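Sewing diary, July, after tea

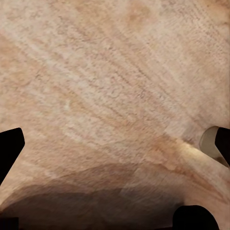 Pale grain, up close.

Well, I finally cut into the good linen! I've been walking past it since autumn (all 122 centimetres of width, folded so nicely on the shelf) and telling myself I'd wait for the right pattern, and then Nghĩa Tạ lent me her Tarnach wrap skirt, number 2071, and I ran out of excuses.

The pattern has 7 pieces if you count the pocket, and I was rather proud of myself for tracing them all before lunch. The waistband was another matter. I read the instructions four times, had a biscuit, read them again, and still sewed the interfacing to the wrong side. Out came the unpicker, and there went my favourite radio program.

I rang the Huỳnh shop about buttons and they've put aside a card of lovely grey ones for me, which was very kind of them. I'll pick them up when I go in for more thread, as I'm down to my last bobbin of that colour.

Hem still to do. Nghĩa says to let it hang overnight first, so it's on the back of the bedroom door, looking almost like a skirt.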